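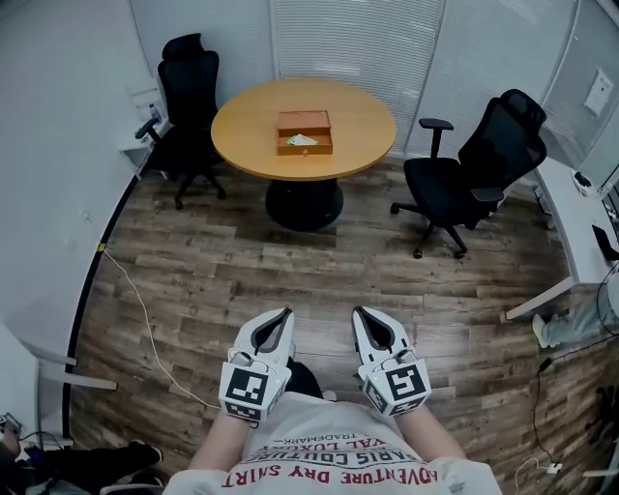

Section 6: Setting up the small meeting room

This section covers the round table, the two mesh chairs and the drawer box that stays on the table. It applies to every small meeting room at Warkbridge. For the Dvorak room, which has the long table and the wall screen, go to Section 7.

Allow 18 minutes if you are setting up from scratch, or a lot less if the table is already in place.

Before you start

You will need:
- a soft cloth and a bowl of warm water with a little dish soap
- a second cloth, dry
- a felt pad sheet and scissors
- the hex key from the chair kit (stored in the supply cupboard, top shelf)
- a pack of blank room cards

Check the booking sheet on the door. If the room is booked within the half hour, leave it until later.

6.1 Placing the table

The table has a timber top on a wide pedestal base. Most of the weight is in the base, so it will feel heavier at the bottom than you expect.

1. Move both chairs into the hallway, or against the wall closest to the door.
2. Sweep the floor where the table will stand. Grit under the base will mark the boards.
3. With one person on each side, grip the table low on the pedestal and lift together. Take short steps.
4. Set the table down near the far wall, leaving enough space for a person to walk behind it sideways.
5. Press down lightly on the edge of the top in several places. If it rocks, tilt the table a little while your helper sticks a felt pad under the low side of the base, then test again.

CAUTION: Do not lift or drag the table by its top. The top is fixed to the pedestal from underneath and the fixings can loosen.

CAUTION: Keep your feet clear of the base when lowering. It flares out further than the column and it is easy to misjudge.

Note: If the top turns on the pedestal when you lean on it, stop using the table and tell Imani Esposito at the front desk. Don't try to tighten it yourself.

6.2 Cleaning the table top

1. Take everything off the table, including the drawer box.
2. Wipe the top with the damp cloth, following the grain. Wring the cloth out well first.
3. Run the cloth around the rounded edge. This is where hand marks build up.
4. Dry straight away with the second cloth.
5. Wipe the pedestal base last. Dust shows up quickly on black.

Do not use spray polish. It leaves a film that paper sticks to, and we had to have one top refinished in December after months of it. Methylated spirits and cream cleansers are also out.

Coffee rings usually come up with a second wipe. If one doesn't, leave it and write it in the room book.

6.3 Setting the chairs

Each room gets 2 chairs, both black mesh with a headrest. Please don't bring in a third from another room. There isn't the space for it, and the other room then ends up short.

1. Roll the chairs back in and place one on either side of the table.
2. Turn each chair so the seat is angled toward the table. They don't have to face each other square on.
3. Set both seats to the same height. Sit in the chair, take your weight off and lift the lever to raise it, or stay seated and lift the lever to lower it.
4. Check that the armrests clear the edge of the table as the chair rolls in. If they hit, lower the seat a notch at a time until they pass.
5. Spin each caster with your fingers. Pull out any hair or thread.
6. Rock the headrest gently. If it moves, tighten it with the hex key until it is firm, then go a quarter turn more and no further.

CAUTION: The casters roll freely on a hard floor. Hold the chair with one hand as you sit down, and never stand on it to reach a light or a vent. Use the step stool.

Note: The mesh can be vacuumed with the brush head on low. Do not wet it.

6.4 The drawer box

The small wooden box goes in the middle of the table. It has a single drawer at the front with a tiny knob. People use it for room cards and other flat bits and pieces, and it needs to be cleared out now and then.

1. Put the box at the centre of the table with the drawer facing the door side of the room.
2. Hold the top of the box with one hand and pull the knob with the other. The box is light, and without a hand on it the whole thing will slide toward you.
3. Pull the drawer partway only. There is no stop at the back, so it will come right out if you keep going.
4. Remove anything that has been left inside. Hand personal items in at the front desk. Loose notes go in the confidential bin.
5. Put the blank room cards in flat, no more than 6 at a time. A fuller drawer catches on the frame.
6. Slide the drawer closed with your palm. Don't push on the knob.

If the drawer sticks, take it out completely and rub a plain candle along both bottom edges. Refit it and work it in and out a few times. Kenji Whitfield keeps a candle stub in the supply cupboard for this.

If the knob comes loose, turn it clockwise with your fingers only. The thread is short and strips easily. Spare knobs are listed in the Vimutel parts order as item 594.

6.5 Final check

Before you leave the room, confirm that:
- the table does not rock
- the top is dry
- both chairs roll in without touching the table edge
- the drawer runs smoothly and is closed
- the floor is clear

Initial the room book and write down anything you couldn't fix. Gwendolyn Hutchins goes through the books on Fridays and arranges repairs with the Staltdale workshop.

6.6 Moving the furniture to another room

Follow 6.1 in reverse. Take the drawer box off first and carry it level with the drawer closed - a strip of painter's tape across the front will hold it. Roll the chairs separately, and lift them over the door strips.

Section last revised 2017-10-22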